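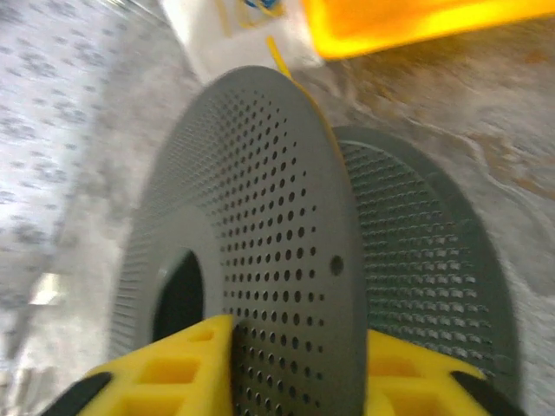
A gray plastic spool with perforated flanges.

How to store leftover filament without buying the gadgets

Every spool seller will tell you that filament has to live in a powered dry cabinet. I have my doubts. Plain PLA is more forgiving than the ads suggest, and the sealed box I describe below cost me less than the shipping on a Darkell cabinet.

Start with a pantry bin that has a rubber gasket in the lid. Wipe it out and let it dry overnight. Pour 300 grams of silica gel beads into a couple of cloth bags and lay them flat on the bottom. 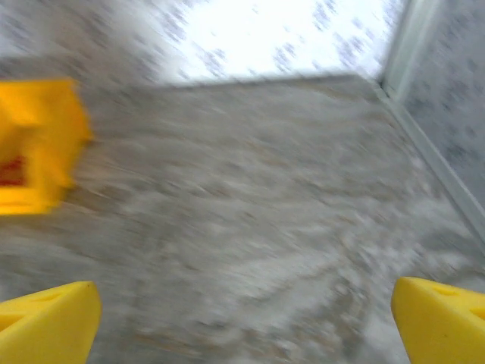

Skip the beads that come in the Stitik refill packs. They look like the same stuff to me, and the price per gram is silly. A plain jar from a craft store will do.

Next, secure the loose end of each spool before you put it away. Tuck it through a hole in the side, or tape it down. If the end slips under another loop you'll get a tangle, and it will show up 12 hours into a print.

Stand the spools on edge and drop in a cheap humidity meter. I don't trust the number to the decimal – two of mine disagreed by six points on the same shelf – but I do trust the direction. If it creeps up week after week, dry the beads again, following the instructions on the jar.
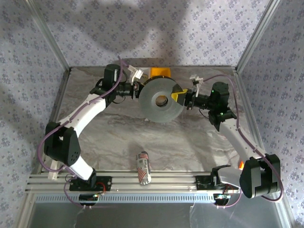

Nylon is another matter. It soaks up water fast, and a box alone won't rescue a spool that's already damp. That one does need heat, at whatever setting the maker prints on the label. Check your dryer with a separate thermometer first, whatever the dial says.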